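Search this site
Search for: Go

The Pureck Card

I did the fuel cards at Esteves for four years. It was a haulage firm with a yard behind the railway line, and most of the lorries went up the coast road to Hularo and came back the same day. My desk faced the window, so I saw every lorry leave, and a month later I saw where each one had bought its diesel.

The statements came from Nilari, who ran the cards. Each line had the card number, the registration, the site, the litres and the price. I had to match them against the mileage sheets. If the two agreed I put a tick. If they didn't I went down to the yard and asked, and the driver would say he had filled in the wrong box, and I would cross it out and put the right one in.

In July there was a line I couldn't match. It was for 129 litres of diesel, bought at Pureck at ten to five in the morning. The registration belonged to the old recovery truck, and the recovery truck had been sold.

I looked back through the folder. There was a line for Pureck in June, and one in May. They were different amounts but always on a Friday and always before it got light, or near enough. I had ticked them. My initials were beside both.

I should say that I was not careless in general. The recovery truck had never kept a proper mileage sheet. It went out when something broke down and it came back when it came back, and whoever was here before me had got used to ticking it through. I had carried on doing the same. When it was sold I crossed it off the insurance and the tax, and I thought the card had gone back to Nilari with the others in the spring. I remembered cutting cards up. I couldn't have said which.

I didn't take it to the boss that day. I told myself I would get all the facts first. I rang Nilari and waited in a queue, and a man asked me for the card number and then for my password, which was the name of the yard dog before this one.

"That card's live," he said. "Do you want me to stop it?"

I said could I ring him back.

"It's just a button," he said.

I said I would ring him back.

The PIN hadn't been guessed. He told me that as well, without my asking. It had gone in correctly every time, first go. At Esteves every card had its own PIN and the list was in the key cupboard, and the key to the cupboard hung on a nail beside it. So it could have been anyone who had ever stood in that corridor waiting for the kettle.

On the Thursday I went home at the usual time and had my tea and set the alarm for half past two. My husband asked where I was going. I said to Pureck, to look at a petrol station, and he said to take the good torch.

The road up is slow. It has the cliffs on one side for a long stretch and then it turns inland, and there is nothing until the reservoir. I met one milk tanker. I had the statement folded on the passenger seat as if I might need to show it to somebody. It was raining a little and the left wiper had a split in it, so I drove leaning over.

Pureck has a chapel, a bus shelter and the fuel site. The site is not manned. There are two pumps under a canopy, a card reader on a post, and a hut with the blinds down where there used to be a shop. I parked across the road by the bus shelter and turned off my lights. It was twenty past four. I had brought a flask and I drank all of it in the first ten minutes.
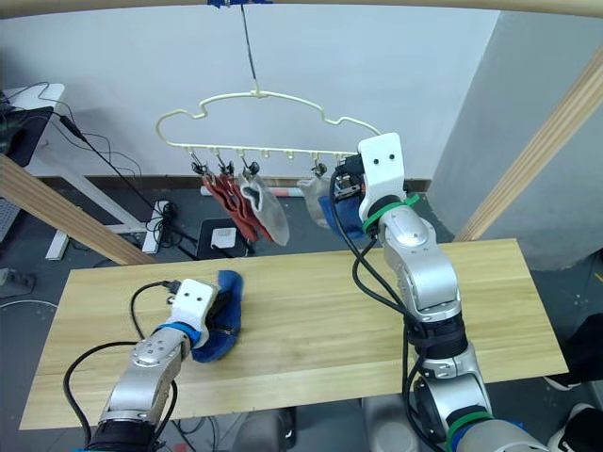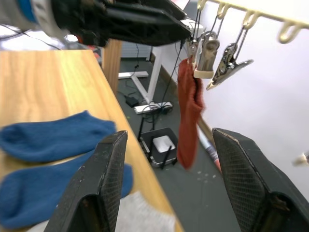
Two robot arms at a wooden table.

At a quarter to five a vehicle came down from the top road. It wasn't a lorry. It was a tractor with one headlight, pulling a small bowser, and it went in under the canopy and stopped on the far side so that the pump was between us.

The driver got down backwards, holding on with both hands. It took a long time. When he came round to the card reader I saw it was the old man who used to drive the recovery truck. He had left Esteves the same month I started. I had made his leaving card, and I had gone round with the envelope, and we bought him a barometer.

He put the card in. He typed the number without looking at it. Then he went and took down the nozzle and stood with one hand in his pocket while the bowser filled.

I had thought about what I would say if it was a stranger, and I had thought about what I would say if it was one of our drivers. I hadn't thought about this. I sat there until the pump had nearly stopped and then I got out and walked across.

He knew me at once. He said, "Have they sent you all the way up here?"

I said they hadn't, I had come by myself.

"What, this morning?"

"I left at three."

He shook his head about that. He hung up the nozzle and pressed the button for a receipt, and when it came out he folded it and put it in a tobacco tin. The tin was full of receipts. He held it out for me to see.

"It's all in there," he said. "I've not lost one."

I asked him what they were for.

He said that when he finished, the old boss, the present one's father, had told him to keep the card and keep an eye on the pump at the top depot. There was a generator up there that ran the gate and the lights, and it needed filling once a month. They had shaken hands on it. He had been doing it ever since, on a Friday, early, because the road was quiet and the tractor was slow. In winter he had to do it twice.

I said, "The top depot's shut."

"I know it's shut," he said. "The lights are still on, though, aren't they?"

I hadn't known there were any lights. I had only ever seen the top depot as a line on the rates bill. The old boss had died before my time, and it seemed he had not mentioned the arrangement to his son. The old man had not mentioned it either. He'd thought the office knew. Every month the bill was paid, so he took it that the office was content.

I told him that his card was down as the recovery truck, and that the recovery truck was sold.

"Who to?" he said.

I told him. It was a farmer on the other side of Hularo. He thought about it and said the man would never look after the winch.

It had stopped raining. He asked if I wanted to see the depot now I was here, so I followed the tractor up the hill in second gear. It was eight minutes by the dashboard clock. At the top there was a gate, and he got down backwards again and pressed something, and it slid open very smoothly. Inside was a big square of concrete with grass in the joints and a lamp on a pole at each corner, all four of them lit. There was a shed with ESTEVES on it in the old lettering. The generator was going in a lean-to at the side. He had painted it.

He ran the hose from the bowser and I held the torch for him. He didn't need it but he let me. When he had finished he wiped the cap with a rag and wrote the date in a red book that hung on a string.

"What happens if it stops?" I asked.

"The gate stays how it is," he said. "Open or shut."

We stood about for a bit. I said I would have to tell them, and he said of course I would. He wanted to give me the card there and then, and the tin. I took the tin, because I needed the receipts, and I told him to hang on to the card until somebody wrote to him properly. I don't know why I said that. I had no authority to say it.

I was at my desk by half past nine. I told the boss I'd had trouble with the car. Then I sat and put the receipts in order, and every one of them agreed with the statement to the penny. It was the only card we had where that was true.

I wrote it up on one side of paper. The boss read it standing. He said, "How much is it costing?" and I gave him the figure for the year, which was a little over £1,000, and he said a word and sat down. After a minute he asked what the old man was like, and whether he was keeping well. I said he was slow getting off the tractor.

"Dad never said," he told me. He asked if there was anything in the shed and I said I hadn't looked.

He didn't decide that day, or that week. The top depot was for sale by the following spring and I expect they turned the lamps off then, but I'd gone to a job at the hospital and somebody else was doing the cards. Before I left I rang Nilari and had the registration changed. The man asked me what vehicle it should go under. I said generator, and he said there wasn't a box for that, so we put it down as plant.

Shared 8 times
4 comments

More stories
The Weighbridge
Night Bus to Hularo
Lost Property
A Room Over the Tyre Shop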